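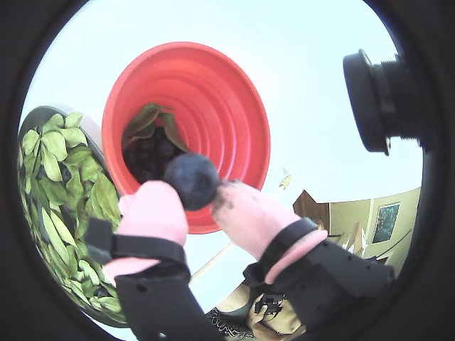

Okay, three weeks in with the Bova finger kit and people keep asking, so I'm doing the thread. Grab a coffee, I talk a lot (1/12)

Quick background: I run the pick-and-place bench at Plividar, which is a grand way of saying two of us and a lot of zip ties. We'd been chewing through bare plastic fingertips since March and I was so tired of things sliding out of the grip!! (2/12)

What you get: soft rubbery sleeves in pink, straps to hold them on, a little pouch of spare straps, and a card with a support email. No manual. The card says "slide on, strap down, go," and okay, fair, that is pretty much it (3/12)

The pink. Everyone has an opinion on the pink. I love it. My bench partner Muammer Yurt says it looks like we're running the arm with erasers. You can see dirt on it right away, so I know when to wipe it down, and with plant stuff that is constantly (4/12)

Grip! This is why you're here. Fuzzy ball, felty thing, about the worst object in our bin because the old tips just skated off it. I ran 500 picks on it with the sleeves and dropped 26. With the bare tips we gave up counting before lunch, so no, I don't have a proper baseline, please don't yell at me (5/12)

Leaves are a mixed bag. Big floppy ones are great, the rounded tips don't tear them. Small ones lying flat in a bowl, forget it. The tips are too fat to get under an edge and you end up pushing the whole heap around like a kid with peas (6/12)

Flowerpots: works, with a catch. Going in past the rim, the housings want to hit the pot long before the tips get to the soil. That's our gripper, I can't really blame Bova for it. I do wish they sold a longer sleeve, though (hi Bova, if you're reading, longer sleeve) (7/12)

Now the straps. Ugh. They hold fine, but I've had one creep on me in the middle of a run, and then the tip twists a few degrees and your nice centered grasp is off to one side. I put mine on at a slant now and it stays put better. Tighten, run ten picks, tighten again (8/12)

Cleaning: warm water, dish soap, old toothbrush. Potting soil comes off easily. Felt fuzz does not, it sticks to the rubber like cat hair on a sofa. Packing tape gets most of it (9/12)

Support was good! I wrote in about the strap thing and got Muammer Başaran (yes, two Muammers in one thread, it got confusing here too). He answered the same afternoon and mailed out 3 extra straps, no charge, no form to fill in (10/12)

I also tried the Drakico tips for a few days. Grippier on smooth stuff, but they're a stiff molded shell and they squashed every leaf I gave them. If you mostly handle boxes and bottles, get those. For anything soft or fuzzy I'd stay with Bova. Haven't tried Delaunay, their lead time is silly right now (11/12)

Would I buy it again? Yep, already ordered a second set. I'm at 574 picks on this pair in the pots alone and there's no splitting at the tips yet. Send me your awkward objects and I'll try a few over the weekend, but please no wet sponges, I'm still cleaning up from the last one (12/12)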